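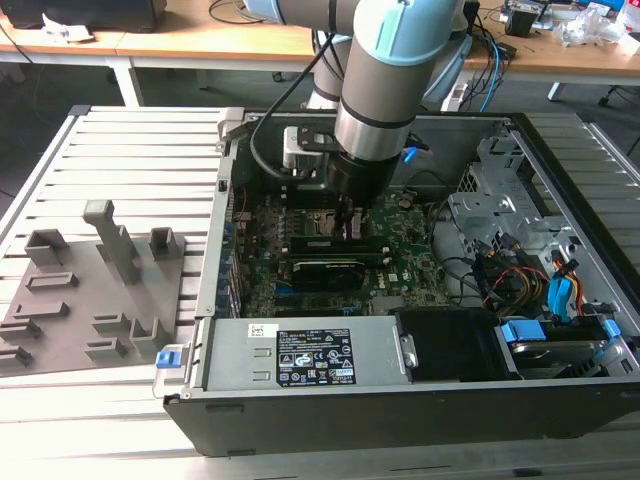
The Hinov service mat was assessed over one term in the equipment workshop at Vinmont College, where students on the second-year maintenance course learn to strip, clean and rebuild desktop computers. The mat is sold as a soft, static-safe surface for work on open machines, and the college wished to know whether it should replace the bare benches now in use. The usual exercise begins with the tower laid on its side and the side panel taken off, so that the motherboard and the graphics card can be reached from above. On a slatted aluminium bench a machine can be worked on in this position well enough, but small screws are easily lost between the slats, and this was the first complaint the mat was expected to answer.

The review was carried out by Ignacio Palacios, with written comments from Soledad Zabala, who teaches the evening group. Two mats were bought at the ordinary price. The supplier, Nasrallah, was not told that a review was planned and has not seen this text before publication.

Construction

The mat is made in two layers, with a smooth upper face and a ribbed rubber base. It weighs a little more than expected and lies flat within an hour of being unrolled. The edges are sealed. One of the two mats arrived with a shallow crease near a corner, which was still visible at the end of term but did not affect its use. The earthing lead is 300 cm long and ends in a press stud. Staff found the stud stiff at first, and Ms Zabala notes that several students believed it was fastened when it was only resting in place. A louder click would be welcome.

Use in class

In the first weeks the mat was used for memory changes and fan cleaning. Screws stayed where they were put down. A raised lip along the front edge stopped most of those that rolled, although the back edge has no lip and should have one. The printed grid on the left-hand side, intended for setting out screws in order, was popular with beginners and largely ignored by everyone else.

Cleaning is simple. Thermal paste came away with a damp cloth if it was dealt with the same day, and left a grey mark if it was not. Marker pen could not be removed at all.

Comparison

The workshop also holds an older Hondau mat, bought in June for the evening group. The Hondau is thinner, has no grid, and curls at the corners in cold weather. It is, however, easier to roll up and takes up less room in the cupboard. For a room where benches must be cleared each night, this matters - the Hinov mat is awkward to store and marks if it is folded.

Recommendation

The Hinov mat is recommended for fixed benches. It is not recommended for shared rooms, where the Hondau remains the better choice. The college will order 20 for the main workshop, and the evening group will keep its present equipment. Requests for a loan mat should be made at the stores counter in room 301.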